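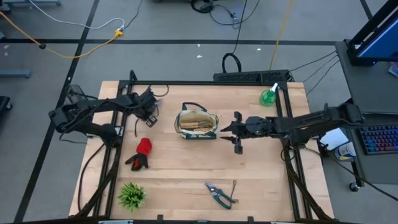
Canvas bag, glove, pruning shears, spray bottle. Garden things on the table, 7 April 2023.

1/ Every April I put my garden things in order before the season begins. This year I will write down how I do it, because last year I promised myself to remember and of course I forgot. It is a long thread, sorry.

2/ First, the bag. It is canvas, beige with dark green trim and two green handles. I like a bag with an open top much more than a box with a lid. With a box I always put the lid somewhere and then I look for the lid.

3/ The tools with wooden handles go in first and they lie flat. Many people stand them up, and it looks nicer, I agree. But my bag is soft and when the tools stand, it falls over on the stairs. I have tried it both ways for two seasons.

4/ Before the tools go in, I rub the handles with linseed oil. A very small amount on an old cloth, then I leave them over one night, then I wipe them again. If you are impatient and use too much oil, the handle stays sticky for a week. I was impatient in my first year.

5/ Please do not leave the oily cloth in a ball in the shed. Spread it flat outside until it is fully dry. It can become hot by itself and start a fire. My neighbour downstairs told me this and I did not believe her, so I read about it, and she was right.

6/ Now the shears. Mine have dark green handles and a thin dark loop at the end. The loop is very useful, I hang them from a nail by the door at Lukumay (this is what we call our allotment garden, I will explain the name another time).

7/ For cleaning the blades: warm water with soap, an old toothbrush, dry them well, then one drop of oil at the joint. For the brown sap which does not come off I use fine sandpaper, 400 grit. I had only 200 at home last year and it made scratches. You can still cut with them but I see the scratches every time.

8/ The shears go into the bag last, closed and with the lock on. One time I put my hand into the bag without looking. I had to stop gardening for 2 weeks, in the best weather of the year.

9/ The gloves. Red on the back, black on the fingers. I used to buy green ones and I lost them in the grass again and again. A red glove you can see from the other end of the garden. This was the best decision I made and it cost nothing extra.

10/ Check the inside of the gloves before you put your hand in, especially if they were in the shed the whole winter. Turn them over, knock them on the table, look. Spiders like gloves very much.

11/ The spray bottle is green and a little see-through, so I can hold it to the light and see the level. I use it for seedlings, only with water. If you ever use a bottle for soap or something against insects, write it on the bottle and keep a different one for water. Rinsing is not enough, I think.

12/ If the trigger does not spray, take the top off and put it in warm water with vinegar for one hour. Our water is very hard and the small hole closes quickly. The vinegar helped me every time until now.

13/ The little plant with the spiky leaves is artificial, so it needs nothing from me except dusting. I know, a false plant among the garden things. I find it cheerful in the months when everything outside is brown.

14/ Several people asked where I buy my things. The seeds come from Grillwood, they have a small catalogue on paper and I read it in bed like a novel. The linseed oil is from the hardware shop behind the station.

15/ What is still on my list: sharpen the hoe, find the second ball of string, wash the pots. The pots I have been moving to the next day since March — I think I am waiting for rain, so that they wash themselves.

16/ If you do the handles with another oil, please write me which one and how long it stays good. Somebody recommended tung oil but I have never tried it.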